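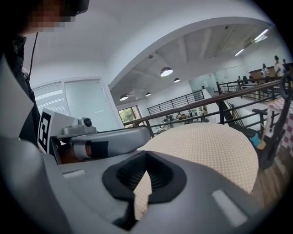
Trevaskis, 17 September 2026

Wellbeing > Therapies > Interviews

Reading time: 2 minutes

Stanisława Kurek has been a reflexologist for 17 years, and she still talks about feet the way other people talk about their holidays. "They're all so different!" she told me, pouring the peppermint tea. "High arches, flat ones, ticklish ones - I never get bored of them."

She trained while working in a bakery, standing up all day, and first booked a treatment for her own aching heels. "I fell asleep in the chair and woke up wanting to learn how to do it." Her practice, Garnuda, opened in May with 2 treatment rooms and a very squashy sofa (I can vouch for the sofa).

A first visit begins with a chat about health, sleep and any medicines. After that come a warm foot soak and a slow, steady treatment using thumbs and fingers. "People expect it to tickle," she said. "I use a firm touch, so most of them stop worrying after a minute or so."

Is it a cure for anything? She shook her head at once. "I don't diagnose and I don't treat illness. If something's bothering you, see your doctor. What I can give you is an hour of proper rest, and I think that's lovely in itself."

Her oldest regular is 79 and comes every fortnight, always with thick socks for the walk home. Kurek would like all of us to pack a pair, and to drink some water and keep the evening quiet if we can.

I had my own treatment before I left, and my feet felt wonderfully light all the way to the bus stop - I've already booked again.

Words: Fletcher Costigan

Contact us | © 2026 Midier | Back to top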